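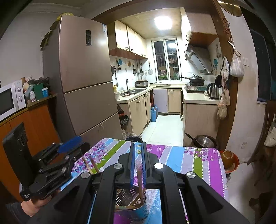
Reusing steel cans around the kitchen

I keep four or five steel food cans in service at any time, mostly for holding small tools, offcuts and stir sticks. After some years of doing this badly I have settled on a procedure. These are my notes, revised after an email from Tapio Harju, who disagreed with my earlier post on label glue.

Opening. A side-cutting opener separates the lid at the seam and leaves a blunt rim. A top-cutting opener leaves a sharp inner edge that has to be filed or folded. I use the side cutter on anything I intend to keep. Mine is a Prirard, bought used, and the drive wheel slips on cans with a heavy seam. Going around a second time fixes it.

Label. Most labels are held by a single strip of glue at the overlap. Slit the paper opposite the overlap, peel both ways, and the strip is all that remains. Cooking oil left on the strip for 36 minutes softens it enough to scrape with a plastic card. Harju prefers hot water and washing soda. His method is faster on hot-melt glue but took the shine off two of my cans.

Ribs. The ribs stiffen the wall against denting, and they also hold water. Dry the can upside down on a rack, then right side up in a warm oven with the door open. Rust starts at the bottom seam, well before the ribs show any.

Lining. Many cans have a polymer coating inside. I don't scour it, and I don't put reused cans over a flame.

Stability. An empty can with long sticks in it tips easily. I pour 179 grams of dry sand into the bottom and cover it with a cork disk. With 102 grams the can still went over when the sticks all leaned the same way.

Wilfredo Dagdag asked whether the sand draws moisture. I weighed one in June and again in January 2020, and the difference was below what my Koech scale can resolve.

Next I want to try a thin coat of wax on the bottom seam. I have two cans set aside for it, one waxed and one bare, both on the shelf over the sink.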